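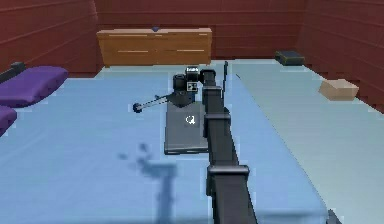 Cherry Mae Malabanan entró en el turno de la tarde con el café en la mano y se puso el visor. La habitación simulada cargó en pocos segundos. Urnitz le pagaba por tarea aceptada y Dewulf, su supervisor, rechazaba las que tenían tirones.

—Vas por la 21 —dijo él por el auricular—. Más despacio en la muñeca.

Movió el mando dos dedos a la izquierda y el brazo la siguió con un retraso pequeño. El mes anterior, en Ongate, el retraso era peor y se mareaba. Ahora ya sabía esperar. Avanzaba, paraba, respiraba y volvía a avanzar.

La demostración 21 le salió mal. La repitió 3 veces. En la última soltó el gatillo antes de tiempo y tuvo que marcarla como fallida ella misma.

—Déjala en la lista —dijo Dewulf—. Las fallidas también las quiere Gaso.

Después giró la vista hacia la cama. Tenía las almohadas moradas junto al cabecero y, al otro lado, la ciudad de juguete con su rascacielos de ventanitas encendidas. En agosto su hijo le había pedido uno igual.
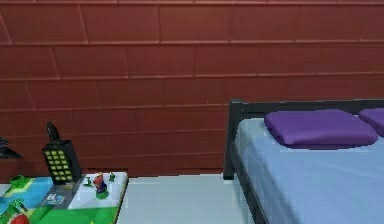

—¿Por qué hay que repetir la misma tarea tantas veces?

—Porque con una sola el robot copia ese movimiento y se pierde en cuanto algo cambia de sitio.

Cherry Mae apuntó la respuesta en el cuaderno, debajo de la lista de la compra. Se ajustó la correa del visor, que le apretaba en la nuca, y pidió que le reiniciaran la habitación.

—Cuando quieras —dijo Dewulf.

Eran las 4 y aún le quedaba media tanda.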